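Wood Talk > Kitchen & Countertops > Oiling a maple counter for the first time, am I overthinking this

mossyporch
Posted August 20, 2020

Hi all, long time reader, first time I've had anything worth asking. We bought a little house in Lardale, built in 1998 with all the kitchen choices that go with that year, and I finally ripped out the tile counter. I hated that tile. Every crumb in the county ended up in the grout. I replaced it with maple butcher block, two pieces, and paid $819 for the pair with delivery, which hurt but not as much as the quartz quote did.

So they're sitting here waiting to be finished and I'm frozen. The store told me mineral oil. My neighbor says tung oil. The little card that came in the box says "finish as desired," thanks a lot! We cook every day, two kids, one of whom puts wet cereal bowls down wherever she happens to be standing.
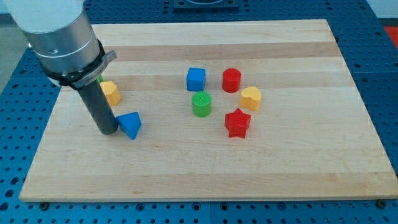 What I'm leaning toward is a hardening oil on everything and then a dedicated cutting board on top, so I never cut on the counter itself. But my husband loves the idea of chopping right on it and says that's the whole point of having it. Who's right? And how much sanding do I need to do first? It feels smooth to me already.

dovetail_dan_dee
Your husband is right that you can, you're right that you shouldn't. I cut directly on mine for two years and ended up with a worn gray patch by the stove shaped like Ohio. Get a board. Get two.

For the finish I'd go tung oil, real tung oil, and check the label because a lot of cans that say "tung oil finish" are mostly varnish. Thin the first coat half and half with citrus solvent. Wipe it on, wait forty minutes, wipe off everything that didn't soak in. Then let it sit a day or more and do it again. I did five coats on top and three underneath.

Lay your rags out flat outside to dry when you're done. Please don't ball them up in the trash can, they can catch fire all by themselves.

kettlebottom
Gonna disagree with the tung oil crowd (hi again dovetail). Mineral oil. It's cheap, it's at the drugstore, there's no cure time and you can't mess it up. Spot looks dry? Oil it. Kid leaves a ring? Scuff it with 220, oil it, go watch TV. I've got around 10 years on mine and I like how it looks now better than when it was new.

Tung takes weeks to really cure. Are you planning to keep your family out of the kitchen for a month?

dovetail_dan_dee
Mineral oil never dries, so it washes off and you're doing it forever. Fine on a cutting board. On a whole counter next to a sink? No thanks. And yes, I did keep everyone out of the kitchen, we ate a lot of sandwiches.

mossyporch
Ok so the sink! I should have said, the longer piece has the sink cutout in it. Does that change anything? The cut edge looks really thirsty, it's kind of fuzzy compared with the top.

pinewhistle
It changes everything. I used to install these. The sink edge is end grain on two sides and it drinks water like a straw. Whatever you put on the top, the cutout needs more of it than you think, and so does the faucet hole. I seal the inside of the cutout with varnish or epoxy even when the rest gets oil. You'll never see it once the sink's in.

Also finish the underside before you set it. If you only do the top, the bottom takes on moisture at a different rate and the slab cups. I got called out to a kitchen over in Brostel where the front edge had lifted so far you could slide a pencil under it. Bare underneath, dishwasher right below. Put a vapor barrier over your dishwasher too, the peel and stick kind.

And use slotted holes or figure-8 fasteners so it can move in the winter. If you screw it down tight everywhere it'll crack.

kettlebottom
Agree with pinewhistle on all of that, especially the underside. Still mineral oil for the top.

bluecrate
Can I be the hardwax person? I used the Celavo satin on mine, two thin coats, and it's been great so far. Not cheap, $322 with shipping for enough to do a counter and an island. But it was dry to the touch overnight and water beads right up. It did go a little more yellow than I wanted, so test it on the bottom first.

dovetail_dan_dee
$322 in oil on an $819 counter, good lord.

bluecrate
I have a big island, leave me alone :)

pinewhistle
On sanding, since it got skipped. Smooth to the hand isn't the same as ready. Go 120, 150, 180 and stop. If you go way up to 320 you close the surface and the oil has a harder time getting in. Then wipe it with a damp rag, let the grain stand up, and knock it back lightly by hand. I like the Bosman mesh discs because they don't clog, but any decent disc works.

mossyporch
You guys are the best. Ok, plan for now: sand to 180, raise the grain, varnish inside the sink hole, tung oil on everything including the bottom, fasteners with some wiggle. The husband has been told about Ohio and has agreed to a cutting board, but he wants a huge one.

Last question, has anybody put tung oil on when it's this humid? It's been like soup here and the garage isn't any better than outside.

dovetail_dan_dee
It'll just be slow. Put a fan in there and give each coat an extra day or two. If it still feels tacky, leave it alone until it doesn't.

kettlebottom
Mineral oil doesn't care about humidity. Just saying.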